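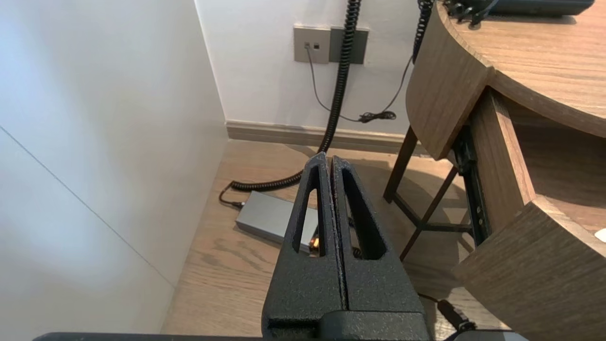
Down at floor level by the desk, drawer open and phone cord everywhere.

I have been reading sales pages for home robots since October, and I'd like to complain about the word "tidy." Every one of them uses it. The Prekton brochure uses it in the headline. And then you look at the room they filmed in and it's already tidy! There's a single red cup on a bare floor, and the robot picks up the cup, and everybody claps.

My house doesn't have a single cup on a bare floor. My house has cords. I've got a drawer that has been open long enough that I walk around it without thinking, and a coiled phone cord that reaches the floor and then keeps going. So when I got the chance to spend time with the Temorska package, which is an arm on a low rolling base that you rent by the month, I cared a lot less about cups than about what it does in the corners.

The price first, because that's what my sister asked. It's 420 dollars a month with a 6 month minimum, and setup is another 42 (why 42? I asked, I got a shrug). For that you get the arm, the two-finger gripper, a small camera down at the business end, and a person on the phone five days out of seven. My person was Imelda Soriano, and I want to say right now that she was the best part of the service. She picked up every time. She never once told me to restart anything.

What I like is the gripper. It's plain and black and kind of ugly, two fingers with openings cut through them, and when they're closed they go into places I'd have to get on my knees for. The Hendriks machine I tried at a friend's place has this big soft three-fingered hand that looks wonderful in the ads and can't get near anything that stands close to a wall. I have a lot of things that stand close to a wall. I suspect you do too.
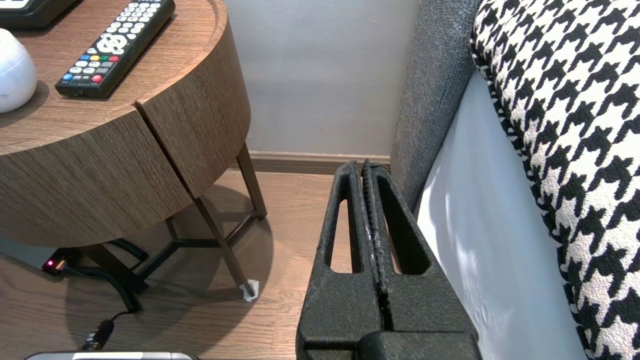
The gap next to the couch is my test for all of these now. Remotes go in there, pens go in there, I once lost a library card in there for a whole summer. A machine that can't put its fingers between a side table and an armrest is a machine for somebody else's living room, and I don't care how well it waters a plant.

Now the part I don't like. Temorska sells this as a thing you turn on and forget. I never got to forget it. You have to tell it which cords are off limits, one by one, on a tablet, and if you move the furniture you get to do it all again. Imelda said most customers do this in an evening. I'm slower than most customers, and I also kept stopping to read the little pop-up tips, which contradict each other (one says to mark chair legs, the next one says never mark chair legs).

And it's a rental! That bugs me more the longer I think about it. Silura will sell you their base outright, arm not included, and I know that's a worse deal on paper, but at the end you own a thing. With Temorska you pay your six months and a van comes. I get why companies love this. I pay rent on enough stuff already, my music, my movies, the software I do my taxes with, and I'm not sure I want to add a pair of hands to that list.

Would I tell you to get one? If bending down hurts, yes, I think so, and get somebody patient to do the tablet part with you. If you just hate picking up, I'd wait. The price has to come down, and I'd want them to fix those pop-ups before I gave them another month of my money. I've told Imelda all of this, by the way, and she said she'd pass it along.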